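Walk-through notes for the reading room at Trincombe, March 8, 2019, ahead of the indie fantasy weekend. I've kept to the usual order, so if you were here for the July event you can skim the headings and stop wherever I've run on (I do run on, sorry!).

## 1. Doors and ways out

- [x] Front doors open outward and stay open on the hook
- [x] Side exit opens from inside without a key
- [ ] Exit sign over the side door lit

**Comment:** The sign is dark again. It was fine at the July event, so I'm hoping for a bulb and nothing worse. Please have it working before the first reading, as the Saga Corner chairs will be facing that way and it's the door most people will head for.

## 2. Seating and aisles

- [x] Posted limit for the room is 130, and the sign is where people can read it
- [x] Center aisle wide enough for a wheelchair, all the way to the lectern
- [ ] Ticket list matches the posted limit

**Comment:** Now this one matters. The list I was handed has 161 names on it for the Gukholm launch, which is lovely news for the series and a real problem for the room. Either the launch is split into two sittings or the last 31 people get a kind note and first pick of seats for the evening reading. I'd lean toward two sittings, myself. Readers who have waited this long for the third Gukholm book will not mind waiting another hour with a cup of tea.

## 3. Refreshments

- [x] Tables steady, no wobble when leaned on
- [x] Tablecloths clear of the floor, nothing to trip on
- [x] Wrapped baked goods only
- [ ] Allergy card set out where people will see it before they reach for something

**Comment:** The checked cloths make the place feel like somebody's kitchen, and I'm all for it. Keep the buns in their wrappers until people take them, and keep drinks on this side of the room, well away from the signed first editions. The allergy card is written, it just needs a stand.

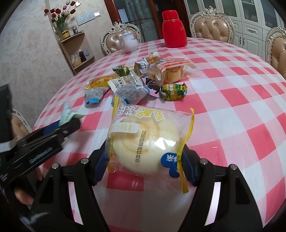
## 4. Book stock and shelving

- [x] Tall shelves fixed to the wall
- [ ] Boxes stacked no more than four high
- [x] Heavy hardcovers on the lower shelves

**Comment:** The stock sheet says 2,676 books, counting the Kütt omnibus, and I believe every one of them was in the back hall when I squeezed through! The Kütt boxes are the worry. Those volumes are thick as bricks (wonderful maps, by the way, and an index of river names I got lost in for far too long), and one stack was six high and leaning. Bring it down to four and use the flat cart for moving them, with two people on it.

## 5. Round tables for the signing

- [x] Space to walk the whole way around each table
- [x] Cloths lie flat, with no pins or clips where hands will be
- [x] Chair on the author's side has a solid back

**Comment:** No complaints. The line should run along the window wall and turn once at the end, so that it never crosses the aisle. If the Grernden author is still willing to draw little dragons in every copy, allow more room for the line than you think you'll need.
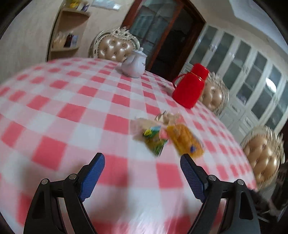

## 6. Lights, cords and sound

- [x] Microphone cord taped down from lectern to wall
- [ ] Reading lamp cord in good shape
- [x] No heaters plugged into power strips

**Comment:** The lamp cord is split near the plug, so I've unplugged it and put a tag on it. Please don't use it, however handsome it looks next to the Grernden banner. Any plain desk lamp will do.

## 7. To fix before opening

1. Bulb or repair for the side exit sign
2. Decision on the Gukholm launch numbers
3. Stand for the allergy card
4. Kütt boxes restacked
5. Replacement reading lamp

I'll come by again an hour before doors to check these five off, and I'll bring my own copy of the first Gukholm for signing if there's a gap in the line.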